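关于我们：Idus 仿真与夹爪维护组

Idus 仿真与夹爪维护组隶属于 Rolora 自动化学校，负责校内移动夹爪单元的装配、标定、日常保养与故障修复，并维护与之配套的室内仿真环境。本组由 Ayanda Mokoena 主持，Tshepo Chauke 任维护工程师，办公地点设在 Motaung 楼。

本组承担的工作以一台移动夹爪单元为中心。该单元在投入实机运行之前，须先在仿真房间内完成全部动作核对。仿真房间按普通住家布置，设有木地板、房门、木桌、黑色座椅及靠墙的白色柜子，桌上另置玻璃花瓶等物件，供规划路径与检查避让时使用。 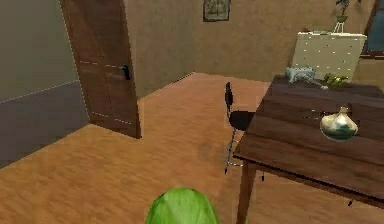 每次修改夹爪参数后，维护工程师须重新载入房间模型，核对地面摩擦系数、家具碰撞边界和相机外参，三项均无误方可进入动作测试。参数文件由 Trusby 系统统一保存，旧版本不得覆盖。测试中如出现穿模、抖动或关节超限，应停止运行并登记，由 Tshepo Chauke 复核后再行处理。

夹爪单元的标定依靠外壳顶面的方形标识码进行。标识码须保持平整、清洁，白色边框不得有遮挡。更换外壳或重新紧固螺钉后，一律视为原标定失效，应重新采集 26 组位姿。平移残差超过 2 毫米的，不予放行。黑色分节手指的软垫面每运行 600 小时检查一次，发现开裂、变硬或端部螺栓松动，即行更换；累计开合约 4000 次后，另须检查传动部分的间隙。

仿真模型与实机应当一致。实机更换手指、轮组或外壳后，模型中的对应部件须在同一工作日内更新，外形尺寸、质量和阻尼逐项填写。靠近柜门、门框等狭窄位置的动作，须以低速先行演练，并保留夹爪近距离视角的画面，供复核人员查看手指与柜面的相对位置。

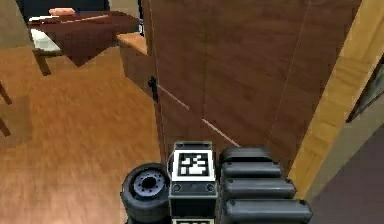

本页最后更新：四月

本组每学期向校内各专业开放维护实习。实习学员须先完成仿真环境操作训练，熟悉停机、断电与登记流程，再由工程师带领参与实机拆装。未经许可，学员不得自行修改标定文件，也不得更换控制板固件。

校外单位如需委托标定或修复同类夹爪，可向 Motaung 楼一层服务处提交书面申请，注明设备型号、故障现象及最近一次标定结果。送修设备应附带原有参数备份。本组收件后先作外观检查和通电检查，再出具维修意见；需要更换部件的，经委托方书面确认后施工。

维修记录由本组存档，委托方可凭受理单号申请查阅。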